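Bremlow Manipulation Study: Progress Report to the Flendville Fund
Second reporting period, to the end of September
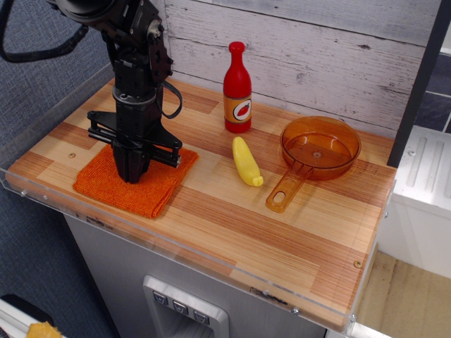 Gripper on the folded orange cloth at the kitchen counter, with the toy corn and amber saucepan nearby.

Thank you again for your patience while we got this period's figures in order. Ivana and I had hoped to send them a couple of weeks earlier, but we decided to re-score the cloth trials from scratch once Slamet pointed out that two of us were judging a "good grasp" quite differently. I'm glad we did it, even though it meant a lot of evenings with the logs and more tea than is good for anyone.

You'll remember that the question you funded is a fairly narrow one. When an arm has learned a pick-up motion from people's demonstrations, how much does it help to give it a short pressing stage before the fingers close? With rigid things, such as a saucepan handle, we didn't expect it to matter much. Cloth is another story, as anyone who has tried to pick up a single tea towel with a pair of tongs will know. The fingers skate over the top, or they catch one layer and leave the rest behind.

We collected 100 demonstrations on the cloth task and trained two versions of the policy on them, one with the pressing stage labelled separately and one without. Each version then had 50 trials at the same counter, with the starting position of the cloth changed every time. The version without the label missed the cloth or dropped it in 19 of its trials. The version with the label did so in 4. We were delighted, I won't pretend otherwise, but I'd ask you to treat the result with some care for now. Every trial used a square folded cloth, and we haven't yet tried anything thin or slippery.

The rigid objects came out much as we guessed. Pressing first made the arm a little slower and didn't improve the grasp in any way we could measure, so Ivana is now working on letting the policy skip that stage when it isn't needed. Her first attempt skipped it far too eagerly, and the second is training as I write.

We did lose some time to the wrist bracket, which had worked slightly loose and was throwing off our calibration. Slamet traced the fault, and we now check the bolts at the start of each session. The affected runs were thrown out and repeated, and none of them are in the figures above.

Spending is within the budget you approved. We have moved a small amount from travel to equipment, as agreed with your office, to cover spare finger pads from Tokgöz.

Next period we'll repeat the comparison with thinner fabrics and colours closer to the counter's own, then take the whole task to the second kitchen at Bolbridge, where the lighting is poorer and the bench is lower. You'd be very welcome to visit once we're set up there. Mornings are best, and Ivana can arrange a time.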